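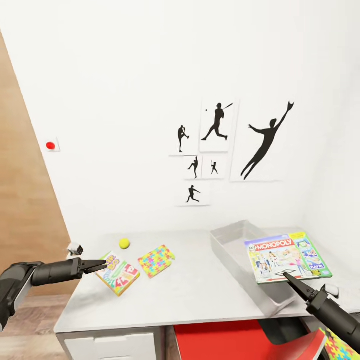 Two of you wrote in after last session that the sim is pointless if the real arms never move the way the sim does, and could we please go straight to hardware. Fair question. Short version of my answer: no, not until your policy gets through the tray task in sim. Longer version is most of these notes.

Robot Manipulation Lab - Session 11 notes
Posted 5/6/23
Read before you come in. Bring the signed bench sheet.

WHERE WE ARE

April was kinematics and camera calibration. If your calibration homework is still out, get it in, the Mastetti exercise assumes you have a working hand-eye transform and I won't be stopping to fix it. From now on everything is two arms, one desk, household objects. Same task for every team, called "game shelf" in the repo. Monopoly box and the tray are the pair that count for the grade. The puzzle-print piece and the ball are for extra credit.

THE TASK

Get the Monopoly box flat inside the gray tray. It starts propped on the tray's front right edge, lid up, so you can't just push down on it. Left arm steadies or clears, right arm does the lifting. You decide who does what but write it down in your plan BEFORE you run anything.

Counts as a success:
box fully inside rim
lid still on
tray still on the desk
both grippers open and clear at the end

Doesn't count: box in, tray hanging off the desk. We had that argument in session 4 and I'm not having it again.

WHY SIM FIRST

1. Resets. In sim a reset is one call. On the bench it's you, walking over, every time. You need 1,000 rollouts for the report and you're not doing those by hand.
2. Contact. Thin boxes are hard. Fingers come in too steep, hit the desk, and on hardware that means a bent fingertip and a lost afternoon.
3. Randomization. The sim lets you shift object pose, lighting, textures. Wall posters stay put, leave them on. Teams keep deleting them to "simplify" and then the policy falls over on any background that isn't blank. Background stuff is there on purpose.

And yes, the person who asked is right that there's a gap. Friction is the worst of it. Our cardboard-on-plastic number is a guess. If your policy only works at one friction value it doesn't work.

GRASPING FLAT BOXES (the part everyone asked for)

Parallel gripper, two fingers. Not much opening. So you can't take a board game box across the wide face, you have to take it by the thin side.

Approach angle matters more than speed. Come in low, fingers on either side of the edge, one over the lid and one under. The propped box helps here, the tray rim holds part of it up so there's room underneath. Once it's flat on the desk that room is gone and you're stuck nudging it to an edge.

Lid problem: if you pinch only the lid it slides off. Go deeper, get the base too. Check finger depth in the contact log, don't eyeball it from the viewer - the viewer camera hides the underside.

For the other game box on the left side, the one with the multicolored lettering: start pose has the left gripper over it already. Handy but also a trap. Closing straight away from there does nothing usefull. Drop first, then rotate to match the box, it's lying at an angle.

Ball: rolls. That's the whole lesson. Close slow, center the fingers first.

TWO ARMS, ONE DESK

Left arm comes in from the left side, right arm from the front right corner. Their reach overlaps in the middle and that is where you will crash. Use the lock in the Wieser planner (one arm holds the middle zone, the other waits). It's slow. Use it anyway for the baseline, then you can try to beat it.

Watch the right elbow when lifting high. Last time several teams had a nice clean lift and then clipped the tray on the way back out.

LOGGING

Every rollout needs: seed, start poses, success or fail, fail type. Fail types are in the Lerner template, pick from the list, don't invent new ones. "weird" is not a fail type.
Save video for fails only. Disk is nearly full.
Joint logs go in your team folder on Tellance, not in the shared root. I will delete things in the shared root.

DUE

Plan, one page, start of next session.
Baseline with lock on, success rate over all rollouts, plus a table of fail types.
Same again with friction randomized. Expect it to drop. Tell me how much and which fail type grew.
Short paragraph: what would you change before running on hardware.

Bench slots are 14 minutes each, that includes set up. You get one once the baseline is checked off. Sign up on the sheet by the door. E-stop check first, every time, both partners know where it is and one has a hand near it the whole run. No hand near it, no run.

Late days work as usual. Questions go to the course board so others can read teh answer.

Next session: force limits, and finish the handover problem from the back of the April packet.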